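Old towers, second lives

When I ring Aileen Dagdag she asks me to hang on, because she has a screw between her teeth. "Right, all yours!" she says a moment later, and for the next hour she hardly stops for breath. Aileen mends and strips desktop computers at the Badawi workshop, and I have rarely met anyone so happy to talk about the inside of a beige box.

She started with one machine, her uncle's, which had been sitting under his stairs. "I took the side off and just stared," she says. "It was like looking down on a little town. I had no idea what any of it did and I wanted to know all of it, that evening if possible."

These days the towers arrive from offices and schools, mostly by way of a clearance firm called Datside. The workshop has passed 1588 of them on to new homes, a figure Aileen gives me twice, the second time rather louder. Each gets a page in the book: what came in, what was in it, where it went. Number 1554 is her favourite. "Four fans. Four! It sounded like a hairdryer. We sorted it out and it went to a lad doing his music course, who loves it."

What does she look at first? "The cables, always. People think it's the clever chips that make these things hard work, and I spend half my life on cables. Somebody has tucked them in, somebody else has pulled them out, and then there's a flat one folded over on itself like a bedsheet." She likes to trace each from end to end before she unplugs a thing, and she draws them in pencil on the back of the job card. Her colleague Dexter Espiritu uses sticky labels. They have been arguing over it (very cheerfully, as far as I can tell) for years.

Memory is the bit she enjoys teaching. "You open the clips, the stick lifts, you put another in and press until it clicks. I've seen people in their seventies do it and punch the air. It's lovely!"

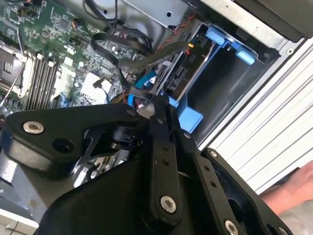 Does she ever keep an old machine for herself?

"One, and it lives in the kitchen. I play the radio on it and look up recipes, and it does both perfectly well."

Her next job is a batch of 80 from Stustine, due in July, and she has already cleared the shelves for them. Before I go she wants me to know that the side panel on my own computer is probably held on by two screws at the back, and that I should have a look this weekend with the plug out and a good lamp. I promise I will. "Ring me when you've got it open," she says. "I want to hear what's in there."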